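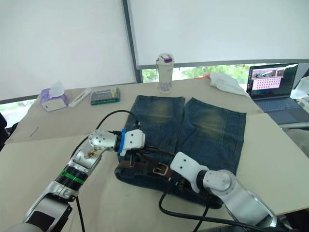 Handling Soft Goods with Two Arms: Notes for Session 4
Good practice in the demonstration lab
Parvathi Mudaliar
Last changed April 29, 2025

Right, rules week. I know, I know. But I've taught this module since it was a single afternoon squeezed in after vision, and the groups who skip this sheet are the ones who come to me in a panic with a folder of episodes they can't use. So please read it before you book a slot, and bring it with you, because I will be asking which bits you disagree with.

First, where our rules come from. The published standards you met in January (ISO 10218 for industrial robots, ISO/TS 15066 for people working close to them) were written with factories in mind. They are still where you start. They'll make you think about reach, speed, force, and what happens when somebody leans in at the wrong moment. What they won't tell you is how to lay out a pair of trousers so that the next person can lay them out the same way. For that we have house rules, and most of ours grew out of the Belleck checklist, which Pauline Birkett wrote and which I've been scribbling on ever since.

Before you power up

Walk round the table. Find both stop buttons and press each one. Yes, both, every time, even if the last group swear they've just done it. Then look at the cables. An arm cable needs enough slack for the full reach and no more than that, and you check it by moving the arm slowly through the whole task with nothing on the table. If a loop can get under a gripper, sort it out now.

Sleeves up, lanyards off, long hair tied back. Drinks go on the far side or on the shelf, lids on. (I'd prefer the shelf. I've lost that argument with three year groups running.)

One person drives, one person watches. The watcher has a hand near the stop and does not look at a phone, a laptop or the very interesting thing happening at the next table.

Setting out the garment

Write your start state down in words before the first episode. "Jeans on table" isn't a start state! Say which way the legs point, whether the waistband is flat or bunched, whether the belt is through the loops or lying across, buckle open or closed. If you mean to vary something, say what and by how much. The Ghoneim group last year varied everything at once and then couldn't work out which change had upset their policy, and they were good, careful people.

Belts deserve a word of their own. They combine nearly everything awkward about this work: a stiff bit, a bendy bit, a lump of shiny metal and a narrow loop of cloth to get past. Two arms will happily pull against each other through a belt, and the force has to go somewhere. Usually it goes into your fingertips, or a belt loop, or the wrist joint, which costs a good deal more than the jeans.

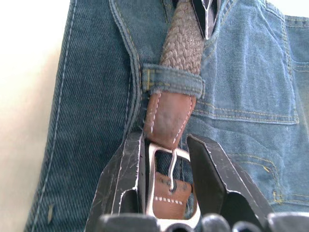 So my rule is hold with one, move with the other. Decide which arm is the holder before you start and say it out loud to your watcher. Close on the metal gently and stop when it's held. If you need more grip than that, your angle is probably off, so open, back away and come in again. Never swap roles halfway through an episode unless the swap is part of the task as you wrote it down.

Look at the fingers at the start of every session as well. Scratches are fine. A chip, a burr or a bent edge is not, as it will catch threads, and you'll be picking cotton out of the mechanism with tweezers.

Keeping your episodes honest

Failed attempts stay in. Mark them as failed, put a short note next to them and carry on. The temptation to quietly bin the ugly ones is enormous and I have given in to it myself, on the Jarkau set, where we kept 3,372 episodes and had no record at all of what we'd thrown out. Anyone asking for a success rate got a shrug.

Check your wrist views against your head view every 17 episodes. Why 17? Pauline picked it so that it wouldn't line up with coffee breaks, and it has stuck. If one view has frozen you've only lost a few, and not the 1,000 that the Caststead people had to redo.

For your coursework you need 100 episodes of one task, with the start state, the failures and the log sheet. Quality of notes counts for as much as quality of driving.

Reading for next time: the sections on hand guiding and on speed and separation monitoring. Have a go at working out which of the two our set-up comes closer to, and where it fits neither. Slots go up on the door after the lecture.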